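Staying at Heltetby House: Questions We Hear a Lot

Last updated June 1, 2026

Welcome! If you've landed on this page, chances are that you or someone you love has an operation coming up at Sevard, and you're trying to work out where everyone is going to sleep. We've gathered the questions that come to us by phone and email, and we've tried to answer them the way we would if you were sitting in our kitchen with a cup of tea.

Who can stay at the house?

Anyone having surgery at Sevard, and anyone coming along to look after them. You don't have to be married or related. We've had neighbors, old college roommates, and one very devoted bowling team (they took turns, and they were lovely). Patients can stay before the operation and again after they're discharged, as long as the ward is happy for them to be in a house without nursing staff. We had 1,289 stays last year, so please do book as soon as you have your date.

Is there a minimum stay?

Two nights. If you only need one, call us anyway, and if we have a gap between bookings we'll gladly put you in it.

How far is the hospital?

The front door of Sevard is 300 yards from ours, on a flat sidewalk with a bench at the halfway point. If that's more than you want to manage, the Nallia shuttle stops at our gate and you can book a seat the evening before from the phone in the hall. Give them a second try if the line is busy - the mornings fill up quickly, but they do pick up.

What should I pack for the days after surgery?

Loose, soft clothes, slip-on shoes, your own pillow if you're fussy about pillows (so many of us are), and a phone charger with a long cord. We have towels, bathrobes, hot water bottles, and more paperback mysteries than we know what to do with.

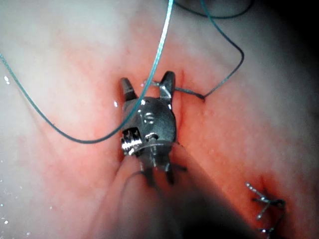

Waistbands deserve a little thought before you close the suitcase, and so do bra straps and tight collars, depending on where your stitches will be. Guests often tell us they're worried about snagging something, and I think many of them are picturing something as thick as kitchen string. Surgical thread can be very fine, as you'll see from the thin strand crossing the gap between the two metal prongs, and yours may well be under a dressing when you come back to us anyway. Still, a nightshirt that buttons down the front is a kind thing to own that week. If you don't have one, ask at the desk, as we keep a drawer of clean ones in several sizes.

Can you help with dressings or medication?

I'm afraid not, much as we'd like to. We're a guest house, and the people on our desk aren't nurses. Your discharge sheet will have the ward number on it, and there's a phone in every bedroom so you can call at any hour. In an emergency, call 911 first and then press the red button by the bed, and whoever is on duty will come down and open the door for the ambulance crew.

What can I expect on the day of the operation itself?

The ward will tell you when to stop eating and drinking, and what they say always wins over anything you hear from us or from another guest at breakfast. We can give you a wake-up knock as early as you like. Family members are welcome to wait at Sevard or come back here, and quite a few do a bit of both. The sunroom gets a good phone signal, and so does the back porch. The laundry room, sadly, doesn't.

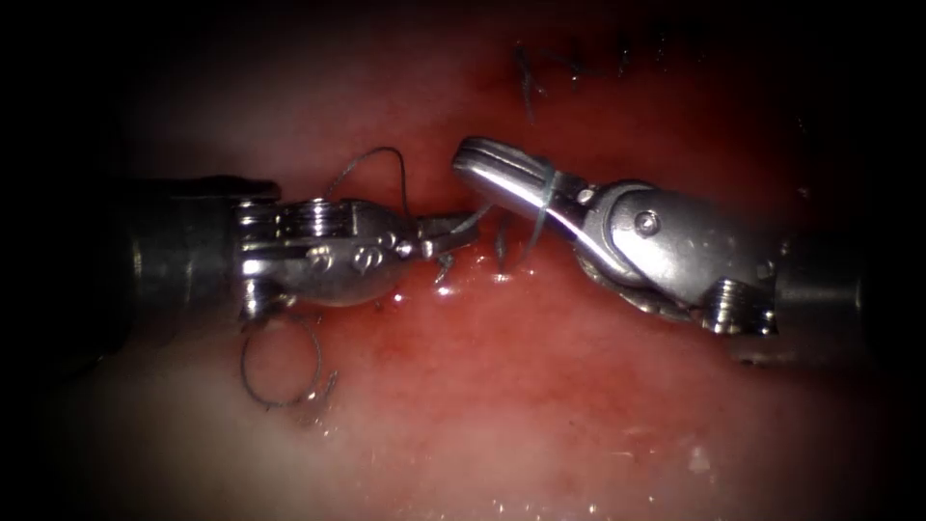 Two instrument tips meeting over soft tissue during surgery.

I'm the one waiting, and I'm a nervous wreck. Is that normal?

Oh, very much so. Come and find Banafsheh Soltani, our house manager, who has sat with a great many people through a great many long afternoons and never minds another. There's a jigsaw going on the big table most of the year, and you're welcome to put in a few pieces and wander off again. If you'd like quiet, the small room at the end of the hall has a door that closes.

Are meals included?

Breakfast is, from 6 until 10. For other meals there's a shared kitchen with a labeled shelf for each room, and the Říha bakery on the corner does soup, rolls, and a plain rice pudding that goes down well when you don't feel like much else.

Can children or pets stay?

Children, yes, with an adult in the same room. Pets, no, apart from service dogs.

What if my surgery date changes?

It happens all the time, so please don't fret. Just let us know and we'll move your booking free of charge. Gunhild Hafþórsson looks after the calendar and answers emails every morning. December is our tightest month, so if your new date falls then, a phone call is better.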